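The Stop That Did Not Count as a Fault

Filed under: Automation, Opinion
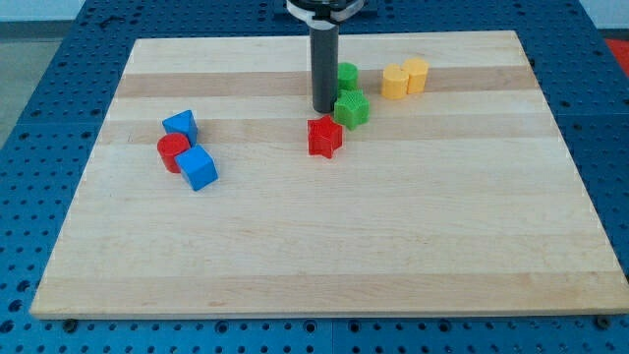 A small failure on a wooden board

Last August a robot arm at Brøndum, a contract test shop that mostly does work for packaging companies, pushed down on a toy block and kept pushing. The task was block sorting, about as gentle a job as you can give an arm. The probe came down beside a group of blocks, was supposed to touch the side of one and slide it clear of its neighbors, and landed on top of it. The control software, a product called Sarovell, decided that the resistance it felt was the board. It added force. The block held, the mount on the arm flexed, and an operator hit the stop button.

The log for that run says "completed with assistance."

I have been thinking about that phrase ever since. I am not bothered much by the block, or even by the mount, which was replaced before lunch. What bothers me is that a machine pressed on the wrong thing with growing force until a person stepped in, and the record of it reads like a compliment to teamwork.

Where the numbers come from

Flornus, the company that sells Sarovell, likes to say its system has been through 1,000 contact trials. It says so on the first page of the brochure and again on the last. I asked for a breakdown and got a two-page summary. It has a column for successes, a column for assisted completions and a column for faults. The fault column has 4 entries, all of them cases where the controller shut itself down.

Read that again with the Brøndum run in mind. A fault, by this definition, is something the software notices. If the software is confused and carries on, and a human being has to end it, there is no fault. The worse the software is at catching its own mistakes, the cleaner its record gets. I don't think anyone sat down and planned it that way. I also don't think anyone at Flornus has been in a hurry to change it.

The usual defense, and I have heard it in several forms, is that these are tabletop tests with toy blocks, so who cares. Stars, cubes and cylinders don't bruise. Fine. But the whole reason for running tests with cheap blocks is to find out how the arm behaves before it is handed something that matters. You can't call the test serious when it goes on the brochure and call it play when it goes wrong.

Crowded blocks are the point

Blocks that touch each other are hard for these systems. One standing alone is easy: come down next to it, push. Put a star up against a cylinder and the free space shrinks, the camera's guess about where one ends and the other begins gets shaky, and a small error puts the tip on top of something instead of beside it. Everybody in the trade knows this. So you would expect the downward force limit to be strict whenever blocks are bunched together.

In Sarovell the limit is the same everywhere, and it ships set high. The manual has a lower setting, five menus down, with a note that it "may reduce throughput." I'm sure it may. Brakes reduce throughput too.

Ninemico, which sells a competing controller, has been quick to point out that its own product backs off after 2 unexpected contacts. I would be more impressed if Ninemico published its stop-button presses, and it doesn't. When I asked, I was told that operator actions are "outside the scope of system performance." That's the same dodge in a different font.

What I would want before buying

Count every press of the stop button, and put that number beside the success rate in type the same size. Say what the force was when the button was pressed. Ship the low limit as the default and let the customer who wants speed go dig through the menus for the high one.

None of this needs new science. The button is already wired to the controller, and the controller already keeps the time and the force reading. Brøndum's staff pulled both for me in less time than it took Flornus to answer an email.

Flornus tells me an update is coming that will "improve contact awareness." Maybe it will. I asked whether the log would still say "completed with assistance" after an operator had to stop the arm, and the reply was that the reporting format is not part of this release.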